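Kolora wrist-camera grasp logs, stop-fault subset

README

Read this before you train on anything in the folder. The subset was cut from the larger Kolora shelf-picking collection after the April fault, and the first version of this file, which I did not write, called it "clean." I don't think it is clean. I think it is usable if you know what is wrong with it.

Contents

3768 episodes of a robot working near shelves of bottled drinks, recorded from the wrist camera, with joint states, gripper width, commanded force and a stop flag. One episode is one attempt at one bottle, including attempts that were given up. Episodes end on release, on timeout or on a stop.

What went wrong

On a Friday run the arm kept closing after the stop flag had been raised. The flag is written by the Rolby safety layer, and the gripper is driven by a separate controller that polls for it. The poll was meant to happen every 100 milliseconds. Under load it slipped, and in 6 episodes the fingers went on closing after the log says they were stopped. No one was hurt. A bottle was crushed and the floor had to be mopped.

The vendor's note called this "a logging artifact." Csenge Jakab went through the motor current traces for those episodes and they don't look like an artifact to me. Current rises after the flag. If the log were merely late, the current would already have dropped by the time the flag shows up. I have asked twice for the test that supports the vendor's reading and have received a slide.

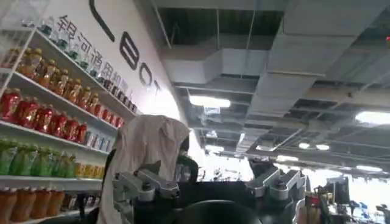 The second problem is less dramatic and probably worse for anyone training a model. The stop label has three possible sources: the operator's button, the force limit and the proximity check. In the export they were merged into one column. A policy trained on that column learns that stops happen, with no hint as to why. Leif Fagerlund recovered the source for most episodes by matching timestamps against the Rustad controller log. Where the match was ambiguous the field says "unknown," and it should stay that way. Please don't fill it in with a classifier and send it back to us.

Fields to distrust

stop_time: written by the safety layer on its own clock. The offset against the gripper clock drifts during a session. Use stop_time_aligned, and treat even that with suspicion in long sessions.

force_cmd: what was asked for. There is no measured fingertip force anywhere in this subset, whatever the old file said.

success: set by a script that checks gripper width at release. A crushed bottle can pass. At least one did.

proximity: the sensor was remounted partway through collection and the threshold was left alone. Values before and after the remount are on different scales. See the session table for which side of the change you are on.

Current status

The poll was replaced with an interrupt in controller build 7. Lidska, who did the integration, report that the fault has not come back. They tested with an idle network and one arm moving, and those are not the conditions under which it failed. Until somebody repeats the test under full load, I would keep hands out of the workspace while the arm is powered and use the hardware cutoff for any stop that matters.

Suitable uses

Fault detection, clock alignment work, studies of late stops. Pretraining a visual encoder is probably fine too, as the video itself was not affected.

Unsuitable uses

Any safety claim. Six bad episodes tell you the fault exists. They do not give you a rate, and the sessions were not sampled in a way that would let you work one out. A slide deck has already gone around dividing one number by the other. Please don't cite it.

Known gaps

Operator notes are missing for the first sessions. Audio was never recorded. The controller log rotates, so sources for some of the older stops can't be recovered.

Corrections go to Csenge, with the episode ID and the trace attached.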